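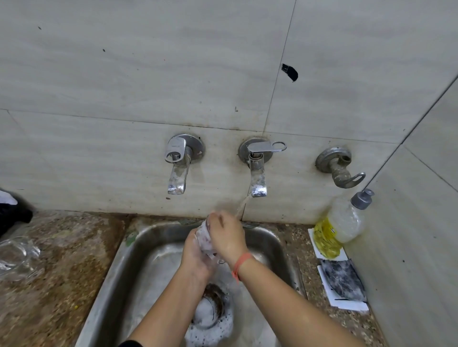
Rinsing a glass at the sink, head camera view. Callura subset.

Callura: Head-View Dishwashing Recordings for Two-Handed Manipulation

Summary

Callura is a set of 298 recordings of people washing and rinsing glassware by hand at home sinks. It was prepared by the Jisbridge manipulation group to study whether human demonstrations can improve a robot policy's choice of grasp on clear objects. Each recording has a written task label and marked start and end points for every hand contact.

Method

Policies were first trained on the human recordings and then adjusted with a smaller set of robot demonstrations collected on the Trovus platform. Of the 298 recordings, 239 were used for training. The remainder were held back for testing and should not be used for tuning.
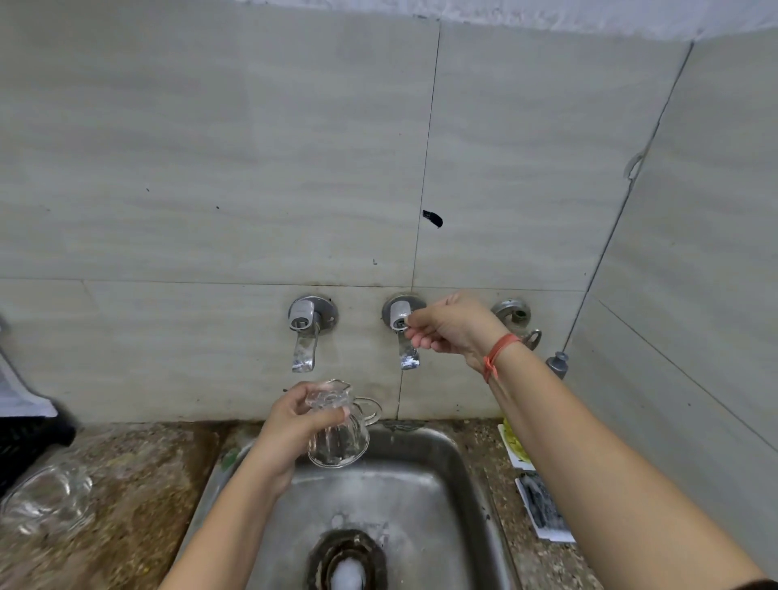

Contact labels are assigned to each hand separately. Earlier versions used a single label per time step, which lost information whenever the two hands did different work. A common case is a left hand holding an upside-down mug over the basin while the right hand grips the faucet handle. Under the current scheme these are recorded as "hold" and "operate fixture," and both labels remain active until contact ends.

Results

Training with separate labels reduced dropped objects in robot trials compared with the single-label baseline. The comparison covered 200 trials on one robot - the result should not be assumed to carry over to other hardware.

Known limitations

Glass edges are hard to locate against steel and running water, and contact times for clear objects are less certain than those for sponges or bottles. Water flow is not labeled. Audio was removed before release.

Maintenance

Data lead: Chrysanthi Antoniadis
Annotation and quality review: Ludivine Besson
Current release: version 2, July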